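Part 3: Setting up movie night on the Brindura projector

Okay, so you've got the Brindura out of its box and onto a shelf. Now for the fun part!

1. Plug in the projector and hold the power button until the light goes blue.
2. Pick Cinema from the picture menu. I leave brightness alone for superhero stuff.
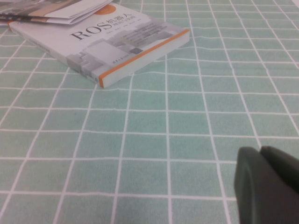
Photo: Tracey Inskip

3. Turn the focus ring slowly until the menu text looks sharp (I always overshoot and have to come back).
4. Connect your Sugden speaker and set the sound delay to zero.

Note: the lamp lasts up to 4000 hours in Eco mode, so I keep Eco on for everything but the big space battles.

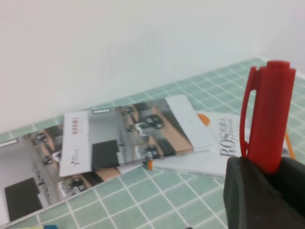
5. Play a scene with lots of talking and watch the lips. If the voices come early, nudge the delay up – I ended up at 400 on mine.

Caution: let the fan stop before you pull the plug. And please don't look into the lens while it's on!
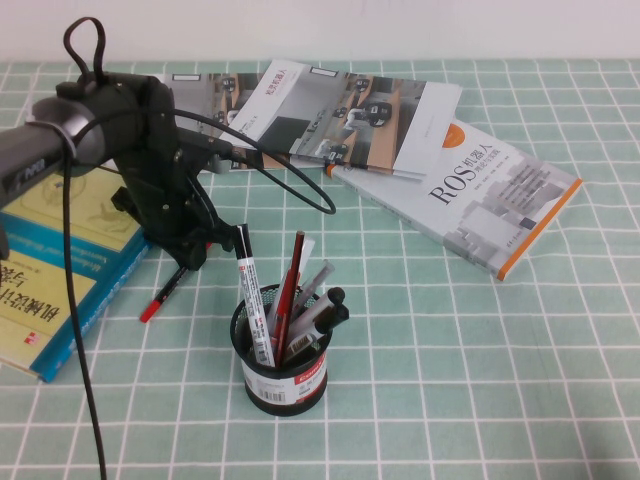

Do I need special glasses for 3D movies?
You need the active kind, and the Wasanden pair works great with this model. Charge them before the trailers start.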